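How a Robot Learns from a Person

A robot arm does not know what an envelope is. It has motors, joints and a computer that tells each motor how far to turn. To move a card from one side of a table to the other, every joint has to turn by the right amount at the right time.

One way to get there is to write out each movement as a list of numbers. This works in a factory where the same part arrives in the same place all day. It works badly on a messy table. If a card has moved by the width of your thumb, the list is wrong.

The other way is to show the robot. This is called teaching by demonstration, and there are two common methods.

Method 1: by hand. The motors are set so that the arm can be pushed about easily. A person holds the arm and guides it through the job. Sensors in the joints record the angle of each one, many times a second.

Method 2: by remote control. The person does not touch the robot that does the work. They move a second set of arms, called leaders. The robot's arms, called followers, copy each movement. When the person squeezes the leader's handle, the follower's gripper closes.

At the Brunton workshop the second method is used. The station is called Mima and it has two follower arms, one for each of the operator's hands. 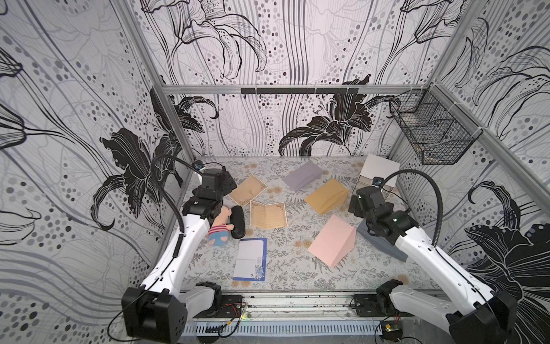 Mima's two arms over a table of cards and envelopes. Each gripper has a small wrist camera on top.

The cameras matter as much as the arms. Joint angles tell the computer where the gripper is, but they do not tell it where the yellow envelope is. Pictures and angles are saved together, with the time marked on each, so that the computer can match what was seen to what was done.

One complete go at a task is called an episode. For the card task, Ruby-Lee Doolan recorded 725 episodes, with a short break after every 80. Between episodes the cards and envelopes are put down in new places. If they always started in the same spot, the computer would learn the spot and ignore the cards.

Episodes that go wrong are marked. A dropped card which is then picked up again may be kept, as it shows the robot how to recover. An episode where the operator stopped halfway is removed.

The saved episodes are then used for training. A program looks at the pictures and guesses which way the arms should move next. Its guess is compared with what the operator did, and the program is adjusted a little. This is repeated a very large number of times.

Words to know

Gripper: the part at the end of the arm that holds things.
Joint: a place where the arm bends or turns.
Operator: the person who controls the robot.
Episode: one recorded go at a task, from start to finish.

Try it yourself

You need 3 people, a scarf and an envelope. One person is the robot and wears the scarf as a blindfold. One is the operator and may only say "left", "right", "up", "down", "open" and "close". The third writes down every word. Move the envelope, put it somewhere new, then read the same list out again and see where the robot's hand ends up.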